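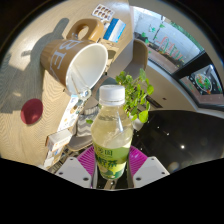 Gripper thread, continued (the bottle stage)

Print this page | E-mail this page

1/ Those of you who muted me in December over the hinge pins may now unmute me. The hinge pins are fine. We've moved on to fingers.

2/ For new arrivals: Rarar is a gripper you hold in your hand, with a camera on it. You go round picking things up like a very slow crab, the camera records it, and later a small arm on my bench is supposed to learn from the footage. The arm is not ready. The arm may never be ready. The crab part is great fun.

3/ Fingers are on version 8. Same grey body as before, new magenta ribs on the inside. Magenta was what Ghasemi had in the sale bin in the bendy filament and I'm not made of money. I've grown fond of it. It's also dead easy for the software to find, so I shall be claiming I planned it.

4/ Why ribs: a flat pad touches a round thing along one line and then the round thing leaves. Ribs fold round it a bit. I had this explained to me at the workshop with a sponge and a tin of beans and it took me two more versions to believe it.

5/ Bottles are the current obsession. The bench is no use for bottles because everything on my bench is brown and lit by one miserable strip light. So Rarar goes out for tea with me. Real table, real sun, real mess, half of it mine.

6/ Clear plastic is horrible. The camera sees the wall through it, the tea through it, and the sun bouncing off the lot. A label helps no end. Wrap anything in a nice busy green label and the tracker cheers up at once.

7/ Mugs I thought would be easy. A mug has a handle! It's practically asking! But Rarar wants to come in level and a handle wants you to come in from the side with your wrist cocked, and my wrist doesn't cock that far with a camera strapped above it. Version 9 problem.

8/ Somebody asked how long a session is. Until the tea's gone or my forearm gives up. It's the forearm.

9/ Numbers, for those who like them. 1,338 usable grabs in the pile so far. The target I wrote on the wall at Istetti was 3,000. I wrote it in marker, on paint, before reading the shared workshop rules about writing on paint.

10/ "Usable" is carrying a lot there. A grab gets binned if my thumb is in shot, if the focus hunts, or if I say something rude, because the audio's on and I keep forgetting it's on.
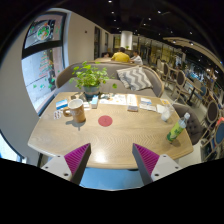

11/ Anyway, the approach is the bit I'd been getting wrong. I was starting every recording with the fingers almost on the thing, so as far as the data knew, bottles simply arrived. Now I start a good way back from the table, fingers open, and walk in. It's slower and I look like I'm dowsing.

12/ Starting further back also means more clutter. Plants, leaflets, cups with straws. I used to clear the table first like a good guest. Kirsten Desjardins (she of the sponge and beans) pointed out that I don't clear my own kitchen table first, so what exactly was I training it for. Rude, correct.

13/ The lens is very wide, so a straight table edge comes out like a banana. I spent an evening "fixing" this and the corrected version was worse, with the fingers all stretched at the bottom. Undid it. Bananas are staying.

14/ Build notes, as promised to the two people who asked. All the screws on the finger bodies are now the same length. Previously there were three lengths, and I could not tell you why, and I was the one who chose them.

15/ Print the ribs standing up, not lying down. Lying down they peel apart after a couple of sessions and you get what looks like a tired comb. Slow the printer right down, then slow it down again. Mine took most of a night and I listened to all of it through the floor.

16/ A finger costs me less than the bottle of tea, if you don't count the seven versions before it. I don't count them.

17/ Don't glue the pads to the bodies. I did on version 5, using the good glue, and when one rib went I had to throw away the whole finger and a bit of my thumbprint.

18/ Someone will ask why not buy a proper one. I did look. There's one from Restotby that's very handsome and closes with a lovely click, and I closed the browser tab with much the same click.

19/ Next job is the wrist strap, which at present is a strip off an old rucksack and slides. When it slides the whole view tilts, and then I've recorded a lovely clean grab of a bottle in a room lying on its side. There are 20 of those in the pile already. I'm leaving them in — the arm might as well know what it's dealing with.

20/ After that, straws. I tried one between the fingertips just to see. The ribs didn't so much grip it as consider it. If anyone has printed finer ribs than mine in bendy stuff without getting a bird's nest, please tell me what nozzle you used.

21/ Files go up once I've renamed them. At the moment the newest one is called finger_final_REAL_b and there's a c, which is older.

22/ Forearm update: sore. Ordering another tea.

Contact | Copyright remains with the author | Back to top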